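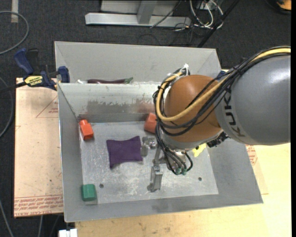
Figure 4. Open bin with small items on the floor, including a purple fabric bag and a green block.

4. Loading and Caring for the Bin

This section covers the Cavorier open metal bin, part number 931, after it has been set on its base and leveled (see Section 3). Read it through once before loading the bin for the first time.

4.1 Before the first load

1. Peel the protective film off the walls and rim. Start at a corner and pull slowly.
2. Wipe the floor and the sloping walls with a damp cloth and a little dish soap. Dry with a second cloth.
3. Run a gloved hand along the rim. If you feel a burr, file it down before going on.
4. Check the floor for screws, washers and bits of packing left over from assembly.

CAUTION: Wear gloves when you handle an unloaded bin. The underside of the rim is not rolled and can cut.

4.2 Loading

1. Place items on the floor one at a time. Do not tip them in from a box.
2. Put hard items such as blocks down first, then soft items such as fabric bags.
3. Lay bags flat with the closure facing up. Tuck in any drawstring or strap.
4. Leave a hand's width between items, and the same between items and the wall. The walls slope inward toward the floor, so anything set against them will slide down.
5. Leave small holes in the floor uncovered. A bag lying over a hole can work its way into it and tear.
6. Stop when the floor is covered. Stacking is allowed only for items of the same kind and size.

The total load must not go over 52 pounds. Weigh mixed loads before you put them in - fabric bags in particular can be much heavier than they look.

NOTE: Keep loose items smaller than the floor holes in a closed bag or a tray. The Ralavero tray fits flat on the floor and can be ordered separately.

4.3 Emptying

1. Take out the items nearest you first.
2. Lift fabric bags from underneath with a full grip. Do not pull them by a corner.
3. Lift hard items straight up. Dragging them leaves metal dust on the floor, and the dust marks light fabric.
4. Look in the corners, where small items tend to end up.

4.4 Cleaning

Clean the bin after every 35 loads, or sooner if fabric comes out with gray marks.

1. Empty the bin completely.
2. Brush dust out of the corners and away from the holes with a soft brush.
3. Wipe with a damp cloth. For tape residue, use a plastic scraper and warm water.
4. Dry the floor before reloading.

Do not use steel wool, bleach or oven cleaner.

4.5 Scratches and worn patches

Scratches and scuffs on the floor and walls are normal with use and do not affect the bin. Worn patches usually show up across the middle of a wall before anywhere else. Rub a dry cotton rag over them once a month. If threads catch, smooth the spot with fine sandpaper and wipe it clean.

Replace the bin if a wall is dented inward, if a seam has opened, or if the bin rocks when you press on a corner. Dents in the rim can be straightened by a dealer.

For spare bins and trays, contact Raghavendra D'Souza at the Bronness parts desk. Have the part number ready.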